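Pump dispenser

A pump dispenser is a closure fitted to a bottle that delivers a small amount of liquid when its head is pressed. It is used for hand soap, lotion, shampoo and some foods. Most designs have a head with a nozzle, a spring, a valve and a tube reaching toward the bottom of the bottle.

Claims about savings

Makers often say that pumps cut waste by giving a fixed dose. The evidence for this is thin. A trial promoted by the packaging firm Genitix followed 30 households for 8 weeks and reported lower soap use, but it had no comparison group, and users were free to press the head as often as they liked. A later survey in Starnness, with 133 replies, relied on people's own memory of how much they had bought.

The word "dose" is itself loose. Output varies with the thickness of the liquid and with how far the head is pushed. Labels seldom mention either.

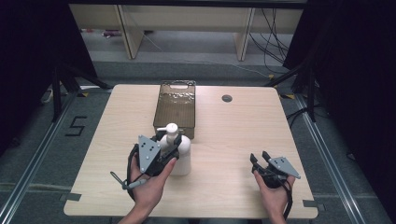

A white plastic pump bottle with a short nozzle.

Leftover product

The tube rarely reaches every part of the base, so some liquid stays behind. Skatudik, a refill brand, advertises a slanted base that is said to leave "almost nothing" – a phrase it has not defined.

Recycling

Pumps that combine plastic parts with a metal spring are hard to sort. All-plastic versions are sold as recyclable, though whether they are in fact recycled depends on the local plant.

See also: Bottle cap, Soap dispenser, Spray bottle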